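In Praise of the Short Gray Hose

July 10, 2021

I want to make a case for corrugated hose. I mean the plain gray kind, ridged from end to end, the stuff that lives behind your washing machine and under your sink and in the back of the van of everyone who has ever fixed anything for you. I think it is one of the best objects in the house and I think we treat it terribly.

It started with a leak, as these things do. Last December the drain line on our old dehumidifier split, and I went down to the basement with a flashlight expecting to be annoyed. The hose had gone stiff and cracked right at the bend where I had jammed it against the wall years before. I pulled it off, cut away the bad part, and found that the rest was perfectly fine. More than fine! It still flexed. It had sat there doing its job in the dark for 11 years, and the only part that failed was the part I had abused. I pushed the good end back on the spigot, gave it a sensible curve this time, and it has not dripped since.

I kept the offcut. I had it on my desk for weeks and I could not leave it alone. If you have a piece lying around, go get it and bend it while you read the rest of this.

What gets me is how much is going on in something so simple. A smooth tube, bent too far, folds. It creases on the inside of the curve, the walls meet, and whatever you wanted to send through it stops. Everybody who has watered a garden knows the feeling of walking back along the hose looking for the kink. Put ridges in the wall and the whole thing behaves differently. On the outside of the bend the ridges spread apart a little, on the inside they crowd together, and the middle stays open. You can see it happen between your fingers. You get a tube that bends like a rope and holds its shape like a pipe, and all anybody did was add wrinkles.

Drinking straws do this. So do vacuum hoses, pool hoses, the duct behind the dryer, the split loom that keeps wires from rubbing under the hood of a car. Accordions do it too, if you'll let me count them, and I would like to. It is the same fold used over and over at wildly different sizes, and I have never once heard anyone say at dinner, what a nice fold.

And then there are the short pieces. People understand a long hose, they coil it and hang it on a hook and it has a place. A short one, hardly longer than your hand, gets thrown out or goes into the drawer of doom. I think the short pieces are where the charm is. A long hose is all about where it's going. A short hose lies on the table and you finally get to look at it. Each one has its own little curve, picked up from the roll or from however it was stored, and it will keep that curve stubbornly. Set one down and it rocks a bit, then settles with one end up, like something raising its head.

They are also maddening to pick up neatly and put where you want them, which I count in their favor. A block is easy. A mug has a handle. A piece of ridged hose rolls, gives when you squeeze it, and points somewhere other than where you were aiming. Try pushing one onto a fitting with your eyes closed and you will learn more about your own hands than you expected to. You squeeze too hard and the end goes oval. You squeeze too lightly and it swivels away from you. There is a grip in between that works, a little back from the end, and once you find it you'll keep using it for the rest of your life.

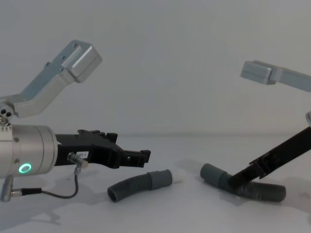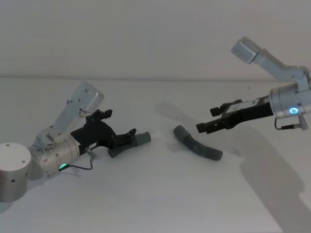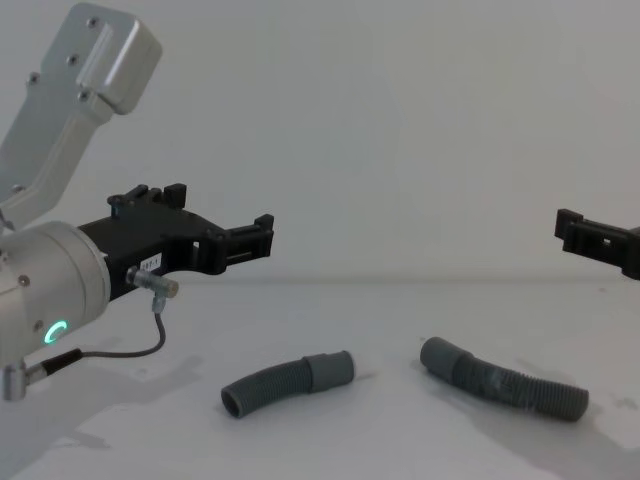
Gray corrugated hose on a white tabletop, in all three pictures.

A white table is the right place for it, by the way. I have become a bit of a bore about this. For most of my life I did small repairs on whatever surface was nearest, usually a dark workbench covered in other small repairs, and I lost clamps and washers and whole lengths of tubing in plain sight. Then I put a cheap white shelf board across two sawhorses and cleared everything off it except the job. Gray on white! Every ridge shows. You notice a nick before you install it. You notice that one end was cut at a slant. I wouldn't go back for anything, and I now feel a small pang when I see someone cutting hose on a brown carpet.

Now, the treating it terribly part. Over at Dostport, the hardware store I have been going to since I moved here, corrugated hose is on a spool in the farthest aisle, at ankle height, behind the furnace filters. You have to crouch to read the price. The staff there are lovely and will cut you any length you like, but the standard packaged drain kit, the one most people grab, comes with 8 feet of it. My dehumidifier needs three. So what happens to the other five? I asked around and nearly everybody said the same thing: they stuffed the extra behind the machine. They left it in a heap back there, looped over itself, with a low spot in every loop where water sits and goes sour.

That is my one real complaint in this whole essay, and I'll make it plainly. Cut your hose. Measure it, leave enough slack to pull the machine out and clean behind it, and cut the rest off. A hose should run downhill the whole way, and it can't do that if it is twice as long as the trip. People are scared of cutting because it feels final, and I understand that (I have stood there with the knife myself, measuring for the fourth time), but the leftover is a gift. You now own a short piece of hose.

There are so many things to do with it. Slit it down the side and it goes over the edge of a saw blade so you can put the saw in a drawer. Slide it over the thin wire handle of a heavy bucket, and your fingers will thank you. Run your desk cables through it. Wrap a length around a young tree where the tie goes, so the bark doesn't get rubbed raw. My neighbor's kids found out that if you swing a longer piece over your head, it sings. It really does, a clear hooting note that jumps up when you swing faster, and the ridges are what make it happen, with the air tripping over them on the way through. A smooth tube just swishes. We had three of them going in the yard one evening and it sounded like a flock of very polite ghosts.

I'll admit the stuff isn't perfect. The ridges catch lint and sludge, and a bottle brush only gets you so far. It's a poor choice for anything you plan to drink. A clamp will not sit well on the ridged part, so you want a piece with a plain cuff at the end if you can get one, and if you can't, you'll need an adapter and a little patience. Cut between two ridges, in the valley, and turn the hose as you go. I ruined several ends sawing straight down through a peak before I worked that out, and they looked like a dog had been at them.

There's a bigger feeling under all this that I have had trouble putting into words. We spend a lot of attention on the parts of a house that have a screen or a finish or a name. I own a Wivorley kettle, which is a fine kettle, and I could tell you what color choices it came in. I could not have told you, before the leak, what was carrying water away from the machine I depend on every damp summer. It was a ridged gray tube, and it cost less than lunch. If it quit, I'd have a wet floor by morning. Having met it properly I feel much more at home in my own basement.

So I've started looking for them. There's one behind the sump. There's one on the back of the washer, bent up and over in a high curve like a cane. There's a tiny one inside the coffee machine at work, a Drelteo that somebody had open on the counter for cleaning, and I'm afraid I got down at eye level to admire it while other people waited for coffee. The one on my shop vacuum must have been bent over 500 times by now, and it straightens out just as willingly as it did the week I bought it.

The original offcut is still on my desk. I use it to hold pencils in place so they don't roll off, two or three of them tucked in the crook of the curve. If the dehumidifier ever needs it back, I'll have to think about it.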